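About Skero

Hi, I'm Lena Zieliński, and Skero is my little home organizing business. I started it 13 years ago with a borrowed label maker and a sister-in-law whose pantry was out of control (she's fine with me saying so). These days there are 4 of us, and we do kitchens, bathrooms, craft rooms, home offices, and the odd garage if you ask nicely!

Most people call us in January. That's when the holiday stuff has to go somewhere and the junk drawer finally won't close. We come over, drink your coffee, empty everything out onto the biggest table you've got, and start sorting. You decide what stays. I've never thrown out a single thing without asking – not even a dried-up marker.

I'm picky about bins. I like them clear, I like them long enough to reach the back of a deep shelf, and I really like a handle at the end so you can slide the whole thing out like a drawer.

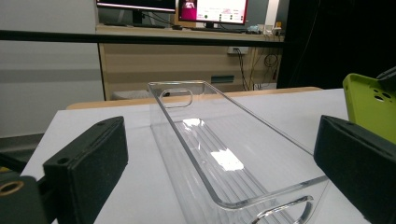
Before we buy anything we measure your shelves, and then we measure them again, which is a habit I got from Nives Gatti. Nives joined me after years in a fabric store and can fold a fitted sheet so flat it makes people mad. Zdzisław Michalski does our garages and anything involving a drill. Teresa Baran runs the schedule, so if you email us, she's the one writing back, usually before lunch.

We've finished 1,339 rooms so far. Teresa keeps the list, and yes, she counts a walk-in closet as a room – we've argued about it plenty.

If you're not sure you need us, send a photo of the worst shelf in the house and I'll tell you what I'd do with it. No charge for that. Plenty of folks take the advice and do it themselves over a weekend, and I love getting the after pictures!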